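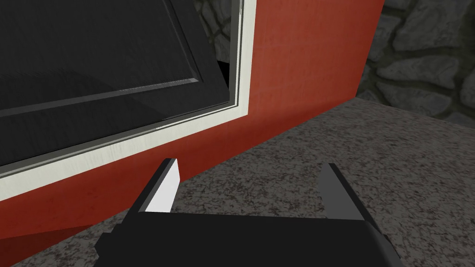
Gladys Ticona quer saber uma coisa simples: se a bancada foi vendida como resistente a manchas, por que razão o folheto de manutenção manda limpar o vinho em menos de um minuto? A pergunta chegou por carta à Lazăr, associação de defesa de quem faz obras em casa, e serve de ponto de partida à campanha que a associação lança em agosto sobre a publicidade a superfícies de cozinha.

A Lazăr pede aos fabricantes e revendedores que deixem de usar as expressões «antimancha», «antibacteriano» e «para toda a vida» sem indicar, no mesmo suporte e com letra do mesmo tamanho, o ensaio em que se baseiam. Pede também aos consumidores que desconfiem. Uma bancada nova custa muitas vezes mais do que todos os eletrodomésticos que vão ficar por baixo dela, e é comprada quase sempre a partir de uma amostra do tamanho de um azulejo, vista à luz de uma loja.

Nos últimos meses a associação leu 258 folhetos, páginas de catálogo e fichas de produto recolhidos em lojas e feiras de decoração. A palavra «higiénico» aparece em grande parte deles. Uma definição do que isso quer dizer aparece em muito poucos. Uma superfície lisa e pouco porosa limpa-se bem com água e detergente, coisa que qualquer pessoa que cozinhe já sabia, e a Lazăr não encontrou nos documentos que leu razões convincentes para pagar um suplemento por um tratamento que promete fazer o mesmo.

O caso da garantia é pior. A gama Fanateo, comercializada pela Avton, é anunciada com «garantia vitalícia». O texto integral, que só se obtém depois de assinada a encomenda, exclui manchas, choque térmico, riscos, fissuras junto ao lava-loiça, alterações de cor por exposição solar e qualquer dano «decorrente do uso». Sobra pouca coisa. A Lazăr escreveu à Avton a perguntar que defeitos estão então cobertos e recebeu em resposta um convite para visitar o showroom.

A Betex, que vende um verniz protetor para pedra natural, afirma na embalagem que o produto «elimina a necessidade de manutenção». No verso recomenda nova aplicação todos os anos. Questionada sobre a contradição, a empresa respondeu que a reaplicação não é manutenção, é renovação. A associação regista a distinção e deixa-a ao critério de quem compra.

Há ainda a questão do preço por metro. Para uma mesma cozinha em L, com um recorte para a placa e outro para o lava-loiça, a Lazăr recebeu propostas que iam de 712 a mais de 2000 euros, em materiais que os próprios vendedores descreveram como «equivalentes». Na proposta mais barata faltavam os recortes, o transporte e o rodapé. Na mais cara vinha incluído um kit de limpeza que a associação não conseguiu distinguir de um detergente neutro e um pano. Numa das propostas intermédias, 420 euros correspondiam a uma linha chamada apenas «acabamento premium» - o vendedor, ao telefone, não soube dizer em que consistia, mas garantiu que toda a gente pedia.

A Lazăr não defende um material contra outro. O granito, o quartzo, o laminado e a madeira maciça têm todos os seus problemas, conhecidos há muito por quem os instala. O granito pode precisar de impermeabilizante. O quartzo aglomerado não gosta de tachos acabados de sair do lume, por muito que as fotografias de catálogo os mostrem ali pousados. O laminado incha se a água entrar pelas juntas e a madeira pede óleo com regularidade. São informações úteis, cabem em meia página e raramente aparecem antes do pagamento do sinal.

Enquanto a publicidade não muda, a associação recomenda o seguinte:

Pedir o texto completo da garantia antes de assinar e guardá-lo com o orçamento.

Levar uma amostra para casa durante alguns dias e pôr-lhe em cima café, limão, azeite e açafrão.

Exigir um orçamento em que recortes, arestas, rodapé, transporte e montagem apareçam em linhas separadas.

Perguntar onde vão ficar as emendas e pedir que isso fique desenhado.

Desconfiar de descontos que acabam ao fim da tarde.

Gladys Ticona acabou por ficar com a bancada, com a mancha e com o kit de limpeza. A reclamação foi recusada por se tratar de «uso doméstico», numa cozinha doméstica. A Lazăr apoia o recurso que apresentou e pede a outros compradores com respostas semelhantes que enviem cópia da garantia e da correspondência trocada.

O modelo de carta de reclamação está disponível gratuitamente na sede da associação e pode ser pedido por correio. Os jornalistas interessados em consultar os folhetos analisados podem fazê-lo mediante marcação, das 10h às 17h.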